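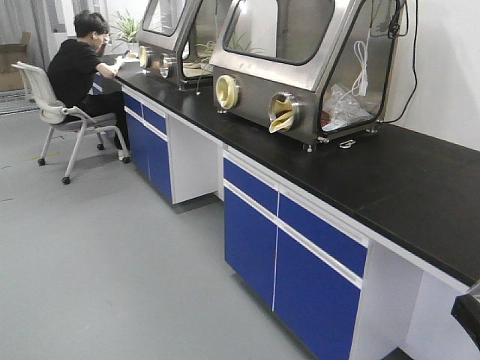

Glove boxes on the long bench, one glove hanging out.

Mon 10 July

Woke up at five with the tomatoes on my mind, which tells you what kind of summer it's been. Galo was already scratching at the back door (that dog has never once slept in) so I put on my boots and went out in my robe to look at the bed by the fence. The Flatora plants are taller than I am now and I swear they weren't on Saturday! I tied up the worst of them with strips from an old pillowcase. Still no red ones. Lots of green, hard as golf balls, and one with a faint blush on the shoulder that I'm trying not to check every hour.

The basil is a different story. Something is eating it, and it's not slugs, I put the beer out and got nothing but a drowned moth. Holes like somebody took a paper punch to it. Mom would have said soapy water. I'll try soapy water.

Work was work. Long Monday, too many emails, and I ate my sandwich standing up. I spent most of the afternoon thinking about whether I could get home before the hardware store closed, and I did, with maybe ten minutes to spare, and then of course I stood in the aisle and couldn't remember if I needed the thick twine or the thin. Bought both. Also bought a watering can I didn't need, but it was green and it had a nice long spout and the old one leaks on my foot.

Cledwyn Gwynne came by after supper with a box of jars. He's clearing out his basement before the move in September and he'd rather I had them than the dump. There must be over 50 of them in there, all wrapped in newspaper, and some of the newspaper is older than me. We ended up sitting on the steps reading the ads out loud. You could get a sofa for $25! Then he got quiet for a bit and said he'd miss the pear tree, and I didn't know what to say, so I said he could come back and pick whatever he wanted. I meant it, too. He's lived behind that tree longer than this house has had a decent roof. I'm going to hate seeing somebody else's car in that driveway.

He thinks I should pull out two of the Flatora plants to give the rest some air. I said I'd think about it. I won't do it. I grew those from seed on the kitchen windowsill in the worst part of winter, moved them around on a cookie sheet all day following the sun, and I'm not yanking them out now. He laughed at me and said that's how you get blight. Maybe so.

Anyway, the jars are soaking in the bathtub because the sink wouldn't hold them, so no bath tonight. I want to do pickles first, the garlicky kind, then sauce if the tomatoes ever get around to it. Need to buy lids. Need dill. Need to call Aunt Jo back too, I've been putting that off since last week and she'll have heard about the move from somebody else by now and be mad I didn't tell her.

Galo is asleep on my good sweater. Windows open, crickets going like crazy, and the weather lady says rain by morning, so I'm leaving the new can out by the fence to catch some.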